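Section 3: Before Your First Loaf

You have unpacked the Poler bread maker, recycled the box, and told at least one person that you will never buy bread again. Please read this section before you prove it.

3.1 Choosing a spot

1. Put the machine on a level counter, away from the edge. The Heavy Dough program has a strong kneading stroke, and a machine with a wet counter under it will go for a walk.

2. Leave a hand's width of space on every side. The vents are at the back. They don't like being pushed up against a toaster.

3. Plug the cord straight into the wall. An extension cord may work for weeks and then stop working on the morning your in-laws are visiting.

CAUTION: The lid and the outer case get hot during baking. So does the pan, which is sitting in an oven. 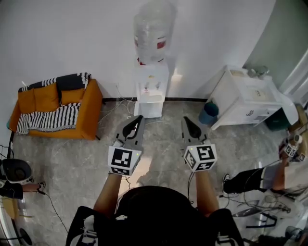 Fig. 5. One gripper in each hand, over the tile floor.

3.2 The empty run

New heating elements give off a smell. It is harmless, it happens once, and it will make you think you have broken something.

1. Wash the pan and the paddle in warm soapy water. Dry them well. Do not put the pan in the dishwasher, even on the gentle cycle, even if you did that with your last one and it was fine.

2. Seat the pan and turn it clockwise until it clicks. Leave the paddle out for now.

3. Close the lid, open a window, and select Bake Only.

4. Set the timer to 15 minutes and press Start.

5. When the beeper sounds, unplug the machine and let it cool with the lid up.

NOTE: The beeper cannot be turned down. We have received your letters.

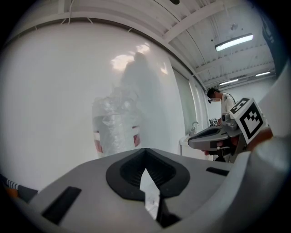
3.3 Measuring

Most first loaves fail at this stage, and most of the calls to our help line are about flour. Use a kitchen scale if you own one. If you don't, spoon the flour into the cup and level it with a knife. Scooping straight from the bag packs it down, and you end up with a loaf you could use to hold a door.

For the small white loaf printed inside the lid, you will need:

200 ml water, lukewarm
300 g bread flour
1 tablespoon soft butter
2 teaspoons sugar
1 teaspoon salt
1 teaspoon instant yeast

Add them in that order. The yeast goes in last, in a little dent on top of the flour, where it stays dry until the paddle gets to it. This matters most when you use the delay timer. Salt should go in a corner, well away from the yeast. They don't get along.

3.4 Running the Quick program

1. Fit the paddle on its post. It goes on only one way, so if you are pushing hard, turn it around.

2. Add the ingredients, wipe any spills off the outside of the pan, and click it into place.

3. Select Quick, choose a crust color, and press Start. The program takes 90 minutes. "Light" is pale, "Medium" is what most people mean by brown, and "Dark" is for those who have made up their minds.

4. Lift the lid once, during the first knead, and look at the dough. You want a smooth ball that cleans the sides of the pan. If it looks like soup, add flour a spoonful at a time; if it is rattling around like a rock, add water the same way.

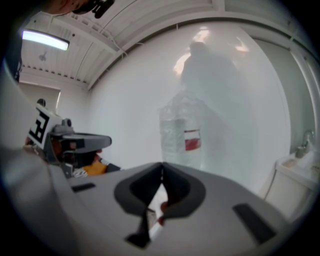 Give each spoonful a minute to work in before you decide it wasn't enough. After the kneading stops, keep the lid shut. The dough is rising, and it does this without supervision.

5. When the program ends, put on oven mitts, turn the pan counterclockwise, and lift it straight out. Tip the loaf onto a rack.

6. Check the bottom of the loaf for the paddle before you slice. If it is in there, ease it out with the plastic hook. Metal tools will scratch the coating, and a scratched coating is not covered (see Section 9, which is longer than we would like).

NOTE: Let the loaf cool before cutting. We know you won't. Use a serrated knife and expect the first slice to squash.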